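Stonis assembly cell, two-arm rig: safety check after the left-hand grip fault
Checklist with comments, 22 Jan 2018
Site: Manole workshop, curtained bay
Result: OK to run at reduced speed, two items still open

What went wrong

Quick recap for anyone who missed it. During the Isus peg-and-plate routine the left hand closed on a part, got it to the board and then wouldn't let go. The release command showed as sent on the screen, the fingers stayed shut and the arm started its lift anyway. I hit the stop. No one was hurt and nothing broke, but the board got dragged 30 mm towards the curtain and I said a word I won't put on the form! I've now gone through the whole sheet, and my comments are under each line as usual (sorry, they've got long again).

1. Emergency stop, operator side
Pass. Pressed it three times with the arms moving slowly, and both stopped each time. The button is a bit stiff. I'd like a new one but it isn't a fail.

2. Emergency stop, far side
Pass, with a grumble. You have to reach past the curtain to get at it. Please can we move the post? I asked for this back in August.

3. Left hand, grip and release
Open. I ran 100 grip and release cycles at half speed and got one slow release, near the end. It did let go in the end, but "in the end" isn't good enough when the arm is about to lift. Until Dirico send the new hand controller, the lift has to wait for a finger position reading and mustn't just go on a timer. I've put that change in and locked it.

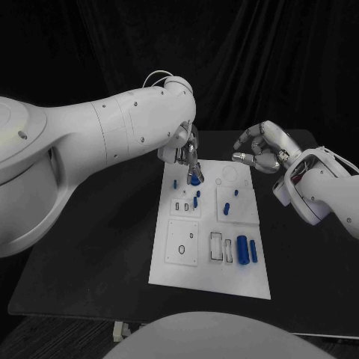 Item 3: left hand on a blue part at the board, right hand open and holding nothing.

4. Right hand, grip and release
Pass. Same 100 cycles, no slow ones. I've always preferred this hand, to be fair, so I made myself do the test properly and watched every single one.

5. Cables on both arms
Pass with comment. There's slack in the white cable over the left wrist, and I don't love it. It didn't snag on anything in the test, even with the wrist bent right down, but please have a look at that loop before every run. If it has got bigger, tie it back before you start.

6. Exposed wiring
Open. The bracket section near the right wrist is open and you can see red and dark wires in there. I gave them a gentle wiggle with the power off and nothing felt loose. Still, I want a cover on it before we go back to full speed. Fingers stay well away from it in the meantime, including mine.

7. Speed limit
Set to 33 per cent of full speed and saved. Don't turn it up because you're behind! I know what Isus days are like, but the slow setting is what gives you time to get to the button.

8. Grip force limit
Pass. It was set far too high for small pegs, left over from some older job by the look of the settings file. I've brought it down and it still picks up the thin ones fine.

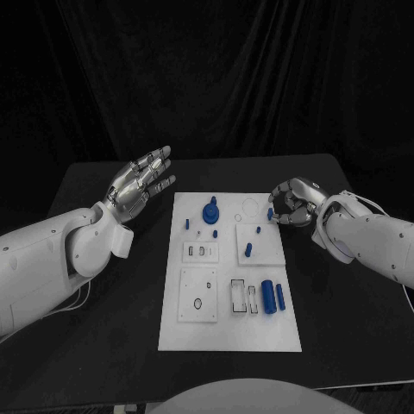 I also tried the lower limit with the pinch grip, which is the fiddly one, and the test pegs stayed put between the fingers all the way to the plate. If you do get a drop, stop the arms before you reach in for it. I caught myself leaning over the table on Friday with both arms live, so I'm telling myself off here as well.

9. Board position
Pass. The board is back on its marks. Check it by eye before each run, and if it has shifted at all, don't nudge it with the arms powered. Stop, move it, restart.

10. Floor and table edge
Needs doing each time. Pick up anything lying on the floor by the front of the table before you begin. It's easy to stop noticing bits down there, and it's exactly where you'd step back in a hurry.

11. Fault log
Pass. The log was only keeping the last 200 lines, so the start of the fault had already been overwritten when I went looking. Very annoying. It now saves the full run to the Stonis folder.

Still to do
Hand controller from Dirico (item 3).
Cover for the right wrist bracket (item 6).
I'll redo items 3, 4 and 6 when the parts are in, and the speed limit stays where it is until I've signed those off.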